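Decorating and Colour > Halls, stairs and landings
Thread: Properly blue hallway, am I going to regret it?

katia_n
Joined: January
Posts: 51

Hello all, long-time reader, not much of a poster. We moved into a narrow Victorian terrace in Undport last winter and the hall is the one bit we haven't touched. It's magnolia over woodchip over goodness knows what. North-facing, one little window above the door, stairs straight ahead of you as you come in.

I want it blue. I don't mean duck egg or a grey that's been told it's blue, I mean the sort of blue you'd pick out of the felt tips first. My husband wants "something light" and my mum has started sending me links to sage green.

The other thing is that the front room is already lime (small doses, mostly the curtains and one chair) and the kitchen at the far end has an orangey yellow wall that I love and am not repainting. So from the front door you'd see all three at once. I've been staring at those colours together for weeks and I still think they get on.
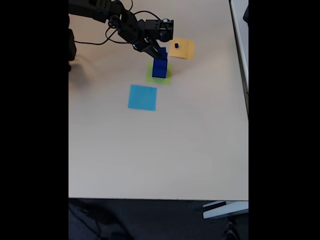 Blue, lime and orangey yellow on a pale background

So, has anyone gone strong in a dark hall and lived with it? And would you take it up the stairs or stop at the bottom?

Kátia

SeverinS
Posts: 1273

Do it! Dark halls don't get lighter when you paint them pale, they just get dingier, I've had three of them and I learned this slowly and at some expense. Ours was an off-white that went the colour of old dishwater by four in the afternoon. It's been a deep green ever since and people stop on the mat and say something nice, which never once happened with the dishwater.

I'd take it all the way up. Stopping at the bottom stair looks as if you ran out.

One question though, what are you doing with the woodwork?

wagner.t
Posts: 621

Going to be the grump here, sorry. I decorate for a living and I've painted out more bright blue halls than I've painted in. It looks smashing for a fortnight. Then you're carrying the shopping in on a wet evening in January and it feels like the bottom of a swimming pool.

If you must, put it below the dado and something warm and creamy above. You keep the colour and you're not stuck inside it.

Also — woodchip. Strong colour on woodchip shows every single lump. Get that off first or line it, otherwise you're wasting your money on the good paint.

SeverinS

Swimming pools are nice, Wagner.

wagner.t

Not at the bottom.

CleitonP
Posts: 170

I'm with Severin on the colour and with Wagner on the woodchip. We stripped ours with a hired steamer and it took most of a weekend, plus another going round with filler. Wear a hat. The stuff gets in your hair and sets.

On the blue itself, I'd be careful which way it leans. A blue with a bit of red in it stays warm under a bulb, one that leans green can look a bit hospital corridor at night. We used Cosusholm from Hubmann in our back bedroom and in daylight it's lovely and clear, but with the lamps on it drops to nearly navy. I like that. My wife says it's like sleeping in a coat.

katia_n

Thank you, this is all so useful, even the swimming pool!

Severin, woodwork is currently brown gloss on the banister and yellowy white gloss on everything else. I was thinking of just a clean white for the skirtings and leaving the handrail alone because it's a nice old thing under the varnish.

Wagner, there's no dado. There may have been one once, you can see a line in the plaster in the cupboard under the stairs, but I'm not putting one back just to paint under it.

Cleiton, the leaning thing is what's been bothering me and I couldn't put my finger on it. I painted some lining paper with two testers and moved the sheets about. On the wall opposite the door it looked like one colour, and going up the stairs, where the wall turns away from the window, it looked like another colour altogether. It's the same blue doing it! Any blue does it, I've started noticing it on everything, the side facing the light is one shade and the side facing away is miles darker.
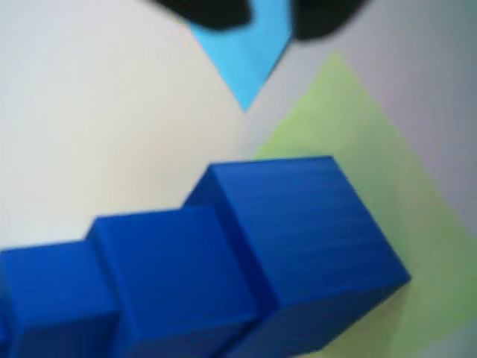 So I suppose what I'm asking is whether you choose the paint for the bright bit or for the dark bit. If I pick the one that looks right on the stairs, the wall by the door is nearly electric. If I pick for the door, the stairs go inky. My husband has noticed there are now six sheets of lining paper in the hall and he has stopped commenting, so I'm taking that as a yes.

Anderson_Sampaio

Choose for where you stand still. You walk through the bottom of a hall in three seconds with your keys in your hand. Where do you actually look at it from? In ours it's the kitchen doorway, looking back, so I chose for that view and let the rest please itself.

And I wouldn't be scared of the inky bit. A stairwell that gets darker as it climbs is quite cosy if the landing at the top is light.

wagner.t

Fair point from Anderson. I'd still test on the wall itself before buying enough for the lot. Big patch, two coats, right into the corner so you see it against itself. And don't judge it with magnolia all round the edge, leave a white border or the magnolia will make any blue look harsher than it is.

Finish matters too. Matt will hide more of that old plaster, but get a scrubbable one, you'll have bags and coats and wet umbrellas all along there.

SeverinS

Look at him, he's coming round.

wagner.t

I am not coming round. I'm telling her how to do the wrong thing properly.

katia_n

I'll take it! Anderson, the kitchen doorway is exactly it, I stand there with my tea every morning. From there the blue is behind me on one side and the lime chair shows through the front room door, and it's the dimmer of the two blues I like best. So that's the one.

Steamer is booked from the hire place on the Lilarberg road. Cleiton, I have bought a shower cap.

CleitonP

Good. Get two. And turn the electric off before you steam round the light switch, please.

SeverinS

What about the ceiling? Don't say magnolia.

katia_n

White. Unless somebody talks me into the yellow.

Anderson_Sampaio

Yellow.

wagner.t

White.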